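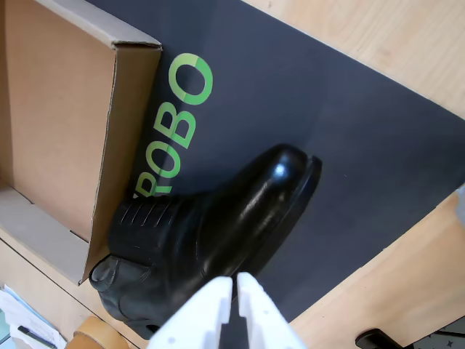
Search all topics Enter keyword Go

Packing polished ankle boots for return or storage

Posted by Loukia Manolakis

I would be grateful for guidance on the correct way to box a pair of black leather ankle boots. They are the pull-on type, with elastic panels at the sides and a thick sole, and the leather has a high gloss. The pair belongs to our choir's concert wardrobe in Astley and is to be put away until the July performances. The original shoebox was discarded and I have only a plain corrugated carton. My previous attempt, with another pair, left a crease across the shaft and a dull patch on one toe. Should the boots be packed upright or on their sides? Is it advisable to wrap them in newspaper?

Posted by Lleucu Eynon

Boots of this height may be packed on their sides without harm, provided that the shaft is supported. The following procedure is the one used in the wardrobe store at Perrin, where I was responsible for footwear for 11 years.

Wipe the boots with a soft dry cloth and leave them in the open overnight. Polish that has not fully hardened will mark whatever touches it, and the dull patch you describe is consistent with this. Work on a mat or a folded towel so that the toes are not scuffed on the table.

Fill each toe loosely with plain white tissue. Roll a sheet of thin card into a tube and slide it into the shaft as far as the ankle. The tube should hold the leather in its natural line and must not stretch the elastic. If the boot has a pull tab, lay it flat, as a folded tab will press its outline into the leather over several months.

Wrap each boot separately. Newspaper is not recommended – the ink transfers, particularly to a glossy finish. Place the boots heel to toe, soles facing the outer walls of the carton, with a piece of card between them. The lid should close without pressure. If it does not, a larger carton is required.

Elastic deteriorates in heat, so an attic is unsuitable. A closet shelf is satisfactory.

Posted by Trestley

I just stuff socks in mine and they are fine. Newspaper is OK if you put it inside only. Do not use a plastic bag.

Posted by Loukia Manolakis

Thank you both. The carton proved too shallow once the card tubes were in, and I have obtained a deeper one. The boots will be wrapped on Sunday. I shall keep the socks in mind for my own pair.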